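Plovside Wipe-Clean Tablecloth, gray check: my review after a few months

OK so I have gone through a LOT of tablecloths. Cotton ones that look gorgeous for one dinner and then live in the laundry hamper, a linen one my aunt gave me that I'm too scared to put food on, and a clear vinyl cover that stuck to everybody's forearms all summer. When the last one finally got a turmeric stain the size of a saucer I gave up and ordered the Plovside wipe-clean cloth, which my friend Viola had been going on about since forever.

It came in October, folded up in a flat bag, and my first thought was oh no, the creases. They were bad! Deep, sharp ones, like a road map. The little card says to lay it out and let them drop by themselves. Mine took 7 days and I still had one stubborn line across the short end, so I went over the back with a hair dryer on low and that did it (don't use an iron, Viola melted a corner of hers that way and it smelled awful).

It's a coated fabric, with a soft brushed side underneath, so it doesn't slide around the way the vinyl one did. The top has a tiny bit of texture to it. I was afraid it would feel like a school cafeteria and it really doesn't. It hangs pretty well too, although the corners poke out a little stiffly and I keep catching one with my hip.

Now the spills. Coffee, soy sauce, tomato soup, grape juice, all gone with a damp sponge. Ballpoint pen took dish soap and some muttering. The one thing that beat it was a red marker with no cap on, left face down overnight, and I still have a faint pink dot by my own chair to show for it. Candle wax pops right off if you put an ice cube on it first.

I went back and forth for ages on the pattern. Plovside does a plain oatmeal, a leafy green one and a few checks, and I'm so glad I didn't get the plain. Crumbs just vanish on a check! You can skip a wipe after breakfast and you'd never know.
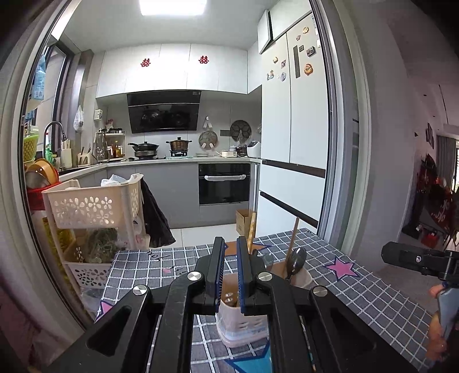 Gray and white check, with the pink star outlined in dark blue.

Heat is where I'd be careful. Mugs and soup bowls have been fine, but I wouldn't put a pan on it, and the card says the same. I have a couple of cork mats from Vitale that I leave out all the time now.

Sizing! Please measure your table before you order. I guessed, and my first one was way too short, with hardly any drop at the ends. The exchange was easy enough, though I paid the postage back, which annoyed me. You can also trim it with ordinary scissors and the edge won't fray, so if you're stuck between two sizes get the bigger one.

I did look at the Traria version too, since it was cheaper. My sister-in-law Liliana has that one and the coating has started cracking along the table edge where people lean. Mine has a bit of shine coming on at that same spot, no cracks so far.

Would I buy it again? Yep, and I'm already eyeing the leafy green for the porch table. I'd knock off half a star for those creases and another half for the postage, so four out of five from me. If anyone has gotten red marker out of one of these, please tell me how in the comments!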